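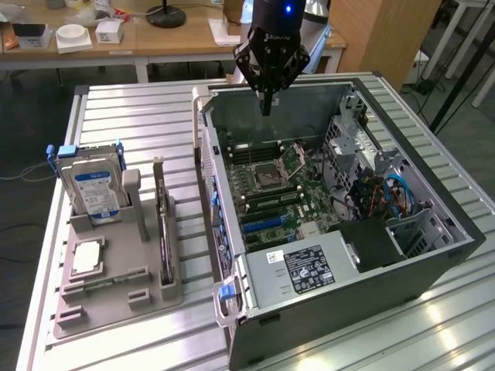
Slide 1. Tower on its side, cover off, socket open. Drive and memory in the tray on the left.

Taking a tower apart so it goes back together
Speaker notes, Piklow repair evening, 2023-03-02
Veerle Dewulf, Garba workshop, Donaston

Slot is 20 minutes, questions after. Leave slide 1 up while people sit down.

SLIDE 1 — Opening

Say who I am. Garba takes in office desktops, strips them, tests the parts and builds working machines out of what passes. 3730 towers through the door to date. Most were ordinary office machines and most of what I know comes from doing the same job over and over.

Tonight is only the strip-down. Cletus Montoya is doing testing and rebuilds in April, so if someone asks about memory tests or wiping drives, point them there.

Point at the slide. The tower is flat with the inside facing up. We do every one like this. Upright, you are working sideways into a box and anything you drop goes to the bottom and under the board. Flat, it lands on the board where you can see it and pick it out.

Ask who has opened a desktop before. If most hands go up, go quickly through slide 2.

SLIDE 2 — Before the cover comes off

Plug out at the wall and out of the back of the machine. Press the power button once and hold it for a few seconds. Then touch bare metal on the case. We use a wrist strap in the workshop, clipped to the case. At home, keep touching the metal and don't work on a carpet in socks.

Write the machine's number on masking tape and stick it to the case. Same number on the tray. We log it in Gimer at this point, which is just our stock list with a search box. A notebook does the same job if you are only doing a few.

Take a photo of the inside before you unplug a single cable. Take another with a torch if the first is dark. Cable colours help, but don't rely on them. Two machines of the same model can have different coloured leads in the same place.

SLIDE 3 — Order of work

Read the list out slowly, people will want to write it down.

Drives
Memory
Expansion cards
Cooler
Processor
Power supply
Board

Drives first. They are the part people care about and the part you least want knocked while you are pulling at something else. On many office machines the drive sits in a plastic caddy and you squeeze two tabs to get it out. Go back to slide 1 here: blue caddy, tabs at the top corners, drive still held in it. We leave the caddy on until the drive goes to test. Caddies that get separated from their drives end up in a box and then you spend an afternoon trying them one by one.

Unplug the data lead by the plug. Some have a small metal clip to press. If it doesn't move, look for the clip before you pull harder.

Memory next. Push the catches at the ends of the slot outwards and the stick lifts. Hold it by the edges. On slide 1 there is a stick standing on edge in the tall holder by the drive, and a green one still in its slot on the board. Ours go in upright, never in a pile. Kosmas Stefanou used to stack them flat in a biscuit tin and we lost several good sticks to scratched contacts. (He knows I am telling this one.)

Write down which slot each stick came from. It matters on some boards and it costs nothing.

Cards: look at the back of the case first. Some have a screw per card, some have a plastic clip or a bar that swings away. The row of blue clips on slide 1 is the plastic sort. Blue or green plastic in an office machine often means "you are meant to press this". Not on every make, so look before you press. Old clips go brittle, particularly if the machine has lived by a radiator.

SLIDE 4 — Cooler and processor

Slow down for this part. It is where most of the damage happens.

If the machine still starts, let it run for a few minutes before you unplug it and begin. Warm paste lets go more easily. Loosen the cooler screws a little at a time, going corner to corner. Then twist gently before lifting. If you lift straight up on some boards, the processor comes out stuck to the cooler with its pins bent.

Unplug the fan lead. I still forget this.

Lever down and out, lift the metal frame, lift the processor straight up. It goes into a plastic clamshell at once.

Slide 1 again: socket empty, frame up. A socket should not stay like that for long. If the board has pins in the socket, they are finer than hair and a sleeve is enough to ruin them. Put the plastic cover back on if you have one. We keep a jar of covers. If you have none, close the frame and put a bit of clean card over the top, taped to the frame and not to the board.

Paste comes off with a lint-free cloth and isopropyl alcohol. Kitchen roll leaves fluff.

SLIDE 5 — Power supply and board

Four screws at the back on most supplies. Check for a catch inside the case too. Free all the cables before you slide it out — the big one to the board has a clip on the side and is always stiff.

Do not open the supply. It can hold a charge after it has been unplugged. If it fails the test it goes for recycling whole. Say this twice.

Read the label and write down the wattage and the part number. A lot of office supplies are an odd shape or have an odd plug and will only fit their own family of machine.

Air shroud, if there is one, usually just unclips. Keep it with the case. A machine rebuilt without it may run hot and nobody can work out why.

Board last. Often we leave it in. If it works and the case is sound there is no reason to take it out.

SLIDE 6 — Trays

One machine, one tray. We print ours, grey, with upright slots. Myrto Christodoulou drew them and will share the files, see her at the break. Before that we used cutlery trays and they were fine.

Screws in a lidded pot, with the tape number on the lid. Drive screws separate from case screws. They look alike and the wrong one will chew the thread.

If you stop halfway, put a note in the tray saying where you got to.

Hand round: spare caddy, dead board with bent pins, jar of socket covers. Get the jar back.

QUESTIONS

Likely ones. Laptops: different talk, ask Antigoni Triantafyllou. Dust: soft brush and a vacuum held well away, hold the fan still. Which screwdriver: a number 2 crosshead does nearly all of it.

Bench is free afterwards for anyone who brought a machine. Lights off at the back and sign the sheet on the way out.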